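Winter feeding at Trastthorpe: speaker notes
17 December 2023 | Onni Sjöberg
2 min read

Open with the site. Trastthorpe pond, shallow, no through-flow from December until March. Mallards, coots, a few geese.

Main point: what people throw matters less than how much of it stays in the water. Uneaten grain sinks and rots the same way bread does. Pause here.

Counts. 963 birds logged last winter across both banks. 648 on the north bank, where the path runs, and 315 on the south bank. Say that these are bird-visits, so the same bird may appear more than once.

Feeding advice, read slowly:
- small handfuls, stop when the birds stop
- oats, thawed peas, chopped greens
- feed on the water in open areas, never on ice
- nothing moldy

Mention the Keskinen feed station. It holds grain above the waterline and is refilled every 2 days. Rats were a problem before the tray was raised.
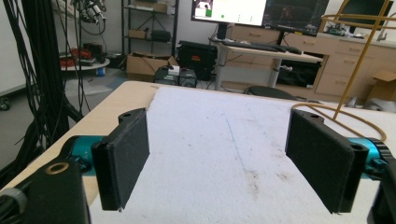 Sirnow wrote after the last talk that the north bank totals mostly show where people stand, and that a fair comparison would need the same feeding on both sides. Accept the point. The south bank gets a tray in March.

Questions, then leaflets by the door.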